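Take Part > Home and Everyday Life > Open calls

Households wanted for a clothes wear and washing diary

Lallberg is looking for 51 households to keep a diary of what they wear, wash, mend and throw out over 4 weeks. You do not need any special knowledge of clothes or fabrics. You do need to be willing to write things down most days, including on days when there is very little to write.

The closing date for applications is 4th April. We will write to everyone who applies, whether or not we can offer a place.

What the study is about

Most advice on making clothes last is based on tests done in a laboratory. A piece of cloth is rubbed, stretched and washed until it gives way, and the result goes on a chart. Those tests are useful, but they say little about why a pair of trousers is dropped from use while the cloth is still sound. A waistband goes slack, a zip sticks, a mark will not shift, or the owner changes shape or job.

We want to know which of these things happen first, and what people do about them. The diary asks about everyday clothes: school uniform, work clothes, nightwear, underwear, sports kit and whatever people wear to sit about in at home. Coats and shoes are left out this time. So are hats, bags and anything hired or borrowed for a single event.

The first round of the study, called Rillix, brought in 222 completed diary pages from a small group of homes. It gave us a fair picture of washing habits but a poor one of mending. People forgot to note small repairs, or did not think that sewing on a button counted as one. The new diary has a separate page for repairs, and we would like to hear about all of them, safety pins and iron-on tape included.

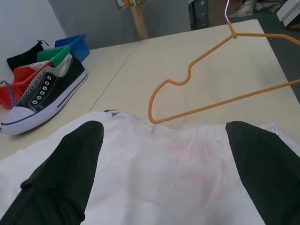

Baldur Bjarnason wrote to us after the first round that elastic was the thing we had asked too little about. In his house the cloth nearly always outlived the waistband, he said, and he had stopped replacing elastic himself once the sort he wanted could only be bought by the roll. He thought other people would say the same if the form gave them room. It now has a line for elastic, next to the ones for seams, zips and buttons.

Who can apply

You can apply if:

- you live in Gadau or one of the villages on the Baláž bus route
- you are 18 or over and do at least part of the washing in your home
- everyone else in the home knows about the diary and is content for their clothes to be included
- you expect to be at home for most of the diary period

People living alone are welcome, as are shared houses, families with children and people who care for an older relative. Shared houses should send in one form for each person taking part, unless the washing is done together. You can use a launderette, a service wash, a machine at home or a sink. We are short of people who dry everything indoors and would be pleased to hear from more of them.

We cannot take homes where someone works for a clothing manufacturer or a detergent company. People who alter or mend clothes for a living can apply but should say so on the form – their diaries will be looked at separately.

What you will be asked to do

Before the diary starts you will have a visit at home from one of the study team, or a telephone call if you prefer. This takes an hour or a little less. We will go through the booklet with you and ask you to choose ten items of clothing to follow closely. They should be things you wear often. Please do not pick only the ones in good condition.

During the diary period you will:

- fill in a short page each day, which should take five minutes
- record each wash, with the temperature, the programme and how the clothes were dried
- note any fault as soon as you see it, even if you do nothing about it
- put anything you would have thrown out or given away into the bag provided, so that we can look at it at the end

You keep wearing and washing your clothes as you normally do. Please do not start taking better care of them for our sake. If you miss a day, leave the page blank and carry on with the next one. Do not fill it in from memory at the end of the week.

At the end we collect the booklet and the bag. Clothes in the bag are returned if you want them back. Otherwise they go for reuse or rags, depending on their state. Please wash them first where you can.

Payment

Each household is paid £110 when the booklet is collected. Half the amount is paid if you stop after the second week, whatever the reason. You can leave the study at any point by telephoning or writing, and you will not be asked to explain. Payment is made by bank transfer, or by cheque if you ask for one.

The payment may count as income for some benefits. If you are not sure, ask your adviser before you apply.

Privacy

Your name and address are kept apart from the diary and are destroyed when the payments have been made. The booklets carry a code. We may quote from them in the final report, but we change or leave out anything that would show who wrote it. We do not pass details to shops, brands or makers of washing machines.

If photographs of your clothes are needed, we will ask each time. You can say no to photographs and still take part in everything else.

How we choose

We usually get more forms from homes with young children than we can use, and too few from single people and from men living together. Places will be shared out so that different kinds of home are included. If you are not chosen, it will most likely be for this reason. You can ask to go on the reserve list – several people dropped out in the first round and their places were filled from it.

How to apply

Application forms can be picked up from the desk at Gadau library or from the Lallberg office, and there is a version on this site. The form is two pages long. Please tell us:

- who lives in your home, with ages for children
- how and where you wash and dry clothes
- whether anyone in the home mends clothes, and what sort of mending
- the best time of day to reach you

Large-print forms are available, and somebody can fill in the form with you over the telephone. The booklet is in English only for now, but another person in the household may write it up on your behalf.

Questions about the diary or the payment should go to Zihan Zheng at the Lallberg office. Please put "clothes diary" at the top of your letter or message. The office is open in the mornings, and messages left later in the day are answered on the next working day.

Diaries start in the last full week of April. Booklets and bags will be brought to you before then.

Get new calls for participants by email. You can unsubscribe at any time.

© Lallberg | Contact us | Privacy | Back to top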